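Search this site Go

QUESTIONS I GET ASKED A LOT

I mend and hand-finish knitwear from my back room in Fonside, and the same questions land in my inbox every week, so I've put them all on one page. If yours isn't answered, write to me!

Do you mend any jumper at all?

Nearly. I'll take wool, cotton, alpaca and most mixes. I don't do leather patches or zips (my machine hates zips and the feeling is mutual). Very fine cashmere I like to see before I say yes, so send me a snap with a coin next to the hole.

How much does it cost?

Small holes start at 6 pounds each, and that's for anything you could cover with a thumb. Elbows and cuffs are priced when I see them. I had one cardigan in January with so many moth holes that I rang the owner and told her to buy a new one. She said no, it was her dad's, so we did it over two months and it looked lovely in the end.

How long will I wait?

Roughly 7 weeks at the moment, a bit longer before Christmas. Please don't send things and then tell me it's for a wedding on Friday.

Can you match my colour?

I can get close. I keep a big drawer of Jamia four-ply, and the Geston shade cards for anything heathery, and between them I find something for most jumpers. Navy is the awful one, there are hundreds of navies and they all look the same until you put them on a sleeve. Black and dark grey are nearly as bad. Look at the three dark rods hanging in a row under the pale housing, with the left one half lost in shadow, and that's me at my table at four o'clock in winter trying to pick a thread. I do all my dark matching before lunch now, by the window. 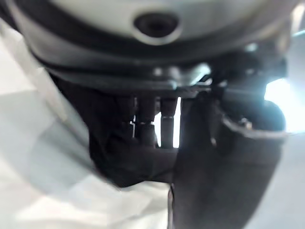

Should I wash it before I send it?

Yes please, and let it dry properly. Moths love a mucky collar. If you can't wash it, put it in a bag in the freezer for two weeks and then post it. I'll wash it myself if I have to but I do charge for that.

Will the mend show?

That's up to you. I can do it in a matching yarn so you have to hunt for it, or in bright orange so everyone in the pub asks. I learned the bright kind from Maj-Britt Torvik, who ran a weekend course I went on and who made me unpick my first darn four times. I'm still grateful, I think.

What's wrong with the edge of my ribbing?

Usually one stitch has been let out longer than its neighbours, and the eye goes straight to it. People write to me convinced the whole welt has gone, and then it's five minutes with a crochet hook. It's like the little row of black teeth along the underside there, where the third one comes down slightly lower than the others and once you've spotted it you can't stop looking. Don't snip it! Ease the slack along into the stitches on either side with a blunt needle, a tiny bit at a time, and give it some steam.

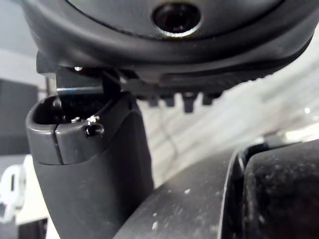
Do you sell yarn?

Only leftovers, in mixed bags, when the drawer won't shut. For proper amounts try Vasilakis on the high street, they'll let you take a ball to the door to see it in daylight.

Do you teach?

Not yet. I keep saying I will.

RELATED
How to darn a sock heel
Moths: what I do and what I've given up on
Blocking without special mats
My favourite needles

Contact me | © All words mine, please ask first | Back to top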